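Touchline bans in the Keson League – do they work?
Project report, 13/02/2024

Went through 91 match reports, Julau and Thampi home games mostly. Only 3 managers sent off, 2 of them banned after. Small sample, I know.

Julau got worse without their manager on the line – one point from two games. Thampi didnt change at all.

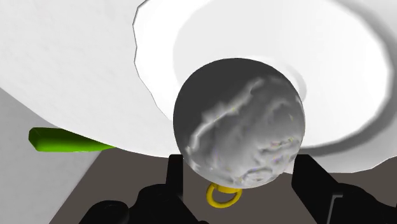 A Jarkolmont supporter wrote back that fines are pointless, the club just pays them, and a ban at least hurts on matchday. Several survey answers said much the same.

Still to do: last April's fixtures, and check wether appeals were counted twice.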